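Ilby cell 4: setup and upkeep notes

Maintained by Brijesh Kandpal and Akash Thakur, Plernurness. Last revised Monday, August 25, 2025.

These notes go with the recordings from cell 4. Read them before you change anything on the arms or the mat. Data format and splits are covered in a separate file.

Before each session

Power up the left arm, then the right. Home both with the grippers open. Wipe the wrist camera lenses with a dry cloth. Check that the cable loops clear the arms through a full wrist turn. If a loop catches, move the clip and run the turn again. 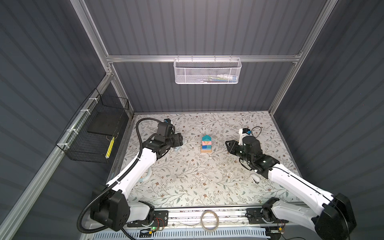
Cell 4 with both arms over the mat and the block house between the grippers.

The mat stays down between sessions. If it shifts, line it up with the tape marks and record a short test episode before going on. Episodes made on a shifted mat go in the "rejected" folder.

Regular upkeep

Every 200 episodes, check the screws on both base plates and clean the rail. Replace gripper pads after 30 hours of use, both sides together. Wrist camera calibration is redone after any camera is removed, and the old file is kept with its date.

Known problems

The right gripper sometimes reports closed when it is open. Restarting the driver clears it. Episodes 1 to 40 were recorded before the Thoroddsen mounts went on and use the older calibration file.

Send corrections to Akash.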